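Course: Household Budget and Small Accounts
Handout 4: Fixed costs, variable costs and the reserve
Teacher: Florencia Gaete
Version of 1/6/22

Please read this handout before the class and bring your own numbers, if you feel comfortable with it. You do not need to show them to the others.

1. Fixed costs

A fixed cost is a cost which stays the same every month, even if you are away from home. Rent is the clearest case. In our exercise the Riquelme family pays a rent of 900 per month. Insurance is also fixed, but many people pay it only once in the year, in March, and then they forget it in the other months. Divide it by twelve and write this part in each month.

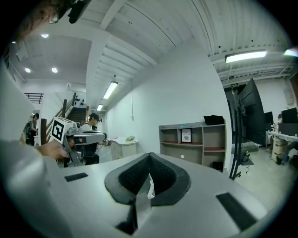 2. Variable costs

Variable costs go up and down with your use. Food, electricity and bus tickets belong here. For food, please do not guess. Keep the receipts during four weeks and add them. The Riquelme family made a guess of 500 and the receipts gave 646, so the guess was too low by 146.

Some costs are mixed. The phone contract has a fixed part of 20, and you pay extra for calls to other countries. Write the two parts in separate lines. 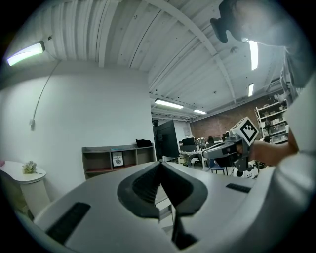

3. The reserve

The reserve is money for costs that we know will come, but we do not know when. A washing machine breaks, or a tooth must be repaired. It is not the same as savings for a holiday. The family in our exercise has a reserve of 1,048. In the class we will discuss if this is enough for a home with two children.
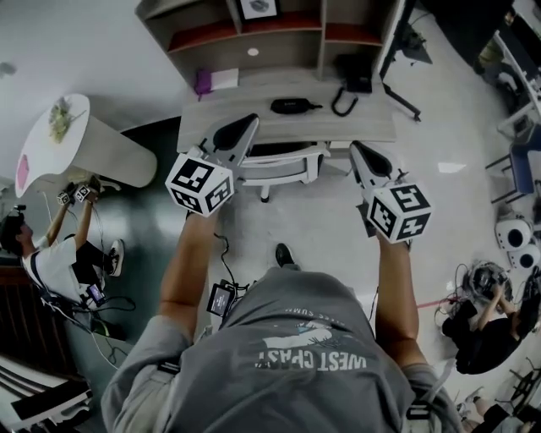 Put the reserve in a different account from the one you use for shopping. When you take money from it, write the date and the purpose.

Exercise for next time

a) Make a list of your costs and mark each one F, V or M (mixed).
b) Find one yearly cost and calculate the monthly part.
c) Read chapter 3 in the book by Signe Sjöberg, only the pages on the reserve.

Questions about the exercise can be sent to Horacio Arancibia, who corrects the papers this term.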